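Flodside Supper Boxes Reach 200 Homes as Flendholm Cooks Together From Afar
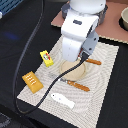
FLENDHOLM, 5/27/20 – When the Flodside dining room closed its doors this spring, the long Thursday-style suppers that fill the place all year looked like they were over until fall. Instead the kitchen started packing them into boxes, and this week the supper club delivered to 200 homes in a single evening, its biggest night ever!

Each box holds a full dinner for two to finish at home: soup, a main dish, bread dough ready for the oven, and something sweet. There's also a printed sheet with the cooking steps, a few notes on setting the table, and a phone number that rings straight through to the kitchen (people do call, mostly about the bread).

"We thought we'd get a couple of streets signed up and that would be it," said Samuele Ruggiero, head cook at Flodside. "Then in April the orders went past anything we could fit in our own fridges. I've loved it. I get pictures of people's tables now, with the good plates out, and kids who have never eaten fennel in their lives eating fennel."

The club has teamed up with Botomari, the bakery two doors down, which makes the dough and has lent its delivery van. Greens and early peas come from Pant, a farm just outside town that lost most of its restaurant orders in the spring and now picks for the boxes the same morning they go out.

A new menu starts next week and runs for 6 weeks. It opens with pea soup with mint and a slow-baked chicken with lemon, and there is a meatless choice every time, with a baked squash dish that Ruggiero has been working on all month. Rhubarb cake is back too, after a lot of requests.

Boxes are left on the doorstep between 4 and 7 p.m., and drivers will knock and step back. Orders for each supper close two days ahead. Neighbors who can't get out to shop may ask for a box at no cost by calling the kitchen.

Flodside plans to keep the boxes going after the dining room reopens.

We use cookies to improve your visit. By staying on this site you agree to our cookie policy. Accept | Learn more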